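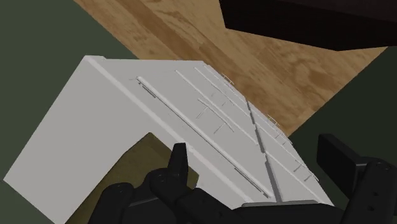
Stetska Open: format and entry changes

January 18, 2019

The Stetska Open returns in March at Grondari Golf Club with a revised format. Play is 72 holes of stroke play over four rounds, with a cut after 36 holes to the low 60 and ties. Last season's cut was made at 54 holes.

Exempt places go to the top 14 on the Fitasex points list as it stands at the close of entries. A further 7 places will be filled by a one-round qualifier on the Bhutto course, which measures 6,120 yards from the forward set of tournament tees. Ties for the last qualifying place go to a sudden-death playoff starting on the 10th. Entries for the qualifier stand at 794 points or fewer; players above that total are placed directly in the main field.

Groups of three will go off both the 1st and 10th tees in rounds one and two. From round three the field is re-paired by score in groups of two, off the 1st tee only.

The par-5 16th at Grondari has a new back tee, set 2 club lengths behind the old markers. Preferred lies apply on closely mown areas if the fairways are soft. Distance-measuring devices are allowed in the qualifier and in practice, but not in the main event.

Pairings for round one are posted the evening before play.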